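Gripper Cell 2 - Maintenance Notebook
Entry: March, commenced 09:40
Recorded by: Ursina Bachmann
Copies to: Vinzenz Steiner, Hiu-tung Chow

Purpose of entry: scheduled inspection of the parallel gripper, and review of the fault reported by the afternoon shift, namely uneven closing on thin-walled parts.

The fingers were inspected prior to any adjustment. Wear is visible along the lower borders and at the corners, with slight scuffing on the faces. The cycle counter was last reset by W. Zaugg, and the set has completed 337 hours since that date. The Tondham maintenance schedule permits continued use at this stage, provided that the closing faces remain parallel. The power strip stays on the bench for the duration of the work, with its cable kept clear of the finger travel. 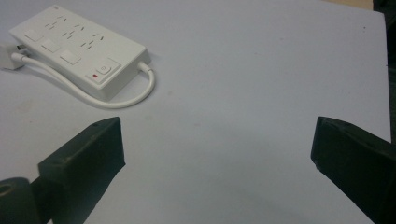 Parallelism was checked with feeler gauges at the tip and at the root. The left finger was within tolerance. The right finger was out by more than the schedule allows, and the mounting screws on that side were found to be below the specified torque. Both screws were removed, cleaned of old threadlocker, refitted with fresh compound and tightened in 2 stages. The compound requires its full curing time before the cell is returned to production - this was not observed after the previous service and may account for the reported fault.

The grey Venham grease was used on the guide rail. Stock is low and an order has been placed with Aerts.
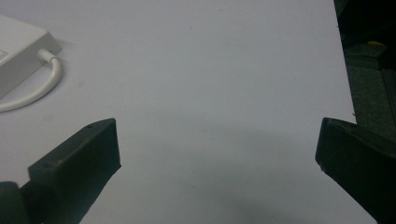
Opening stroke was then measured over 26 consecutive cycles at reduced speed, starting from the fully open position. The spread in the readings was acceptable and no drift was recorded. The home offset in the controller was left at its existing value. V. Steiner has asked that any future change to the offset be initialled in this notebook as well as in the Sovow job log, as the two records did not agree at the last audit.

Outstanding items:
Replacement finger set to be requested from stores (H. Chow).
Torque driver to be sent for calibration; the label has expired.
Repeat feeler gauge check after the first full shift. Results to be entered on the next page.

Cell to remain tagged out until the compound has cured. Tag signed 11:15, U. Bachmann. Key held by B. Joly.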